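Entrené la navegación en simulador y en casa el robot se para delante de las puertas

Ravindra Prajapati

Hola a todos. Llevo desde febrero montando un robot móvil en el taller compartido de Durnby, con una base de segunda mano, un ordenador pequeño encima y una pinza sencilla. La idea es que vaya del baño al salón y vuelva sin chocar con nada. Como en el taller no hay sitio para dejarlo dando vueltas, hice el entrenamiento en simulador, en un piso virtual con el baño, el pasillo y una habitación al fondo.

En simulación llevo 1,000 recorridos y los últimos 187 han salido sin un solo choque. El vendedor del paquete de navegación (Skamel, la versión barata) asegura que con eso ya se puede pasar al robot real «sin ajustes». Yo no me lo creo mucho, y de momento tengo razón: en casa llega a la puerta, frena y se queda ahí girando un poco a cada lado. 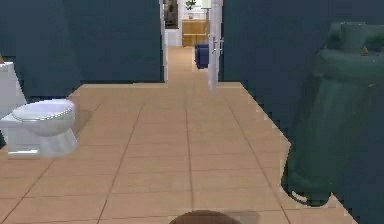
El robot de verdad tiene la cámara algo más baja que en el modelo, no lo he medido bien. También el suelo de mi casa brilla bastante más que el virtual, sobre todo por la tarde. He probado a bajar la velocidad y a cambiar el margen de seguridad y hace lo mismo. El hueco de mi puerta es de 605 mm con la hoja abierta, la base pasa con la mano sin rozar.

¿Alguien ha conseguido que una cosa entrenada así funcione en una casa normal, o estoy perdiendo el tiempo? Si hay que volver a entrenar todo prefiero saberlo ya.

Shalini Jaiswal

Perdiendo el tiempo no, pero lo de «sin ajustes» es publicidad. Fíjate en tu baño virtual: baldosas todas iguales, paredes de un solo color y la puerta abierta del todo. Si los recorridos son siempre en ese piso, el número de aciertos te dice que se ha aprendido ese piso y poco más.

Yo miraría primero lo aburrido. Mide la altura y la inclinación de la cámara en el robot y pon esos mismos valores en el modelo. Con un par de centímetros de error el suelo cercano ya sale en otro sitio, y el programa puede tomar el marco o la propia pinza por un obstáculo. ¿La pinza se ve en la imagen real igual que en la simulada? En la tuya asoma abajo, en el centro. Si en casa la llevas más alta o más adelantada, ya tienes un sospechoso.

Después revisa el radio que tiene puesto para la base. Muchos paquetes suman el margen dos veces – una en el mapa y otra en el planificador – y 605 mm se quedan en nada. Dices que has cambiado el margen, pero no en cuál de los dos sitios.

Si todo eso está bien, entonces sí, vuelve a entrenar variando luz, color de pared, brillo del suelo y ángulo de la puerta. No hace falta tirar lo que tienes, puedes partir de ahí.

Kuldeep Vashisht

Ponle un lidar y olvídate. Las cámaras en casa no valen para nada.

Bram Wuyts

No estoy de acuerdo con lo del lidar, yo tengo uno y con la puerta de cristal del salón es un desastre. Tuve lo mismo que tú con una base De Bruijn y era el radio, tal cual lo cuenta Shalini. Lo bajé y empezó a pasar, aunque tardé unas 2 semanas en encontrar dónde estaba el segundo parámetro porque el manual no lo trae. Ahora pasa casi siempre. De noche con la luz del pasillo apagada sigue sin pasar y no sé por qué.

Guarda las imágenes de la cámara justo cuando frena y ponlas al lado de las simuladas. Yo no me fiaría de ningún porcentaje hasta ver eso.

Temas relacionados
Calibrar la altura de la cámara en una base móvil
El robot confunde los reflejos del suelo con obstáculos
¿Merece la pena el kit Tenbridge para empezar?
Margen de seguridad en el mapa y en el planificador
Pinza casera que pierde fuerza al cerrar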